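I caught up with the technician who looks after the two-arm dish cell at Sillura on a noisy afternoon, and we talked over the hum of a cooling fan. Most of the job, it seems, is tape and paper!

"People think I'm in there with a laptop all day," she told me. "I'm mostly on my knees with a roll of blue tape." The kraft paper gets changed every November (and whenever somebody's spilled something on it), and then the whole grid goes down again. She likes the grid because she can put a bowl or a plate back in its square without measuring.

The fingers are her other worry. She goes over the gripper screws every 90 cycles with a little driver she bought herself, and pulls the fingers right off at 3000. "Plates are thin, so if a finger's a hair out you're pushing the rim instead of picking it up. I'd take bowls any day." 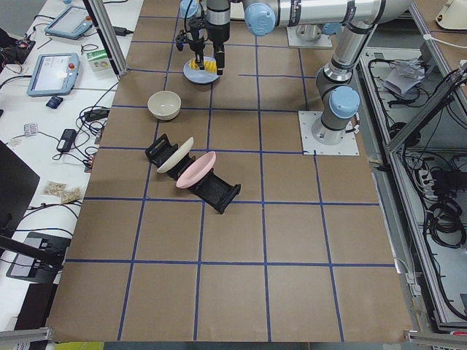
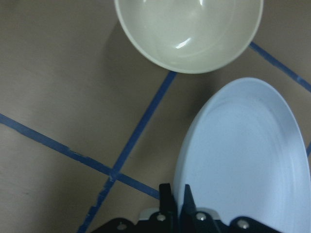 Dunbar, who'd wandered over by then, reckoned the tape was fine and the cables were the real trouble, and that he'd lost more than 30 hours last year to one connector at the wrist. She laughed at that, but she didn't argue. They've since agreed to check the wrist plugs on the same round as the screws, with the arms powered down and the pendant in her hand.

I asked what she'd change first. A darker tape, maybe, or a paper that doesn't crease. She's had a sample roll from Bindside under her desk for 11 weeks and still hasn't opened it.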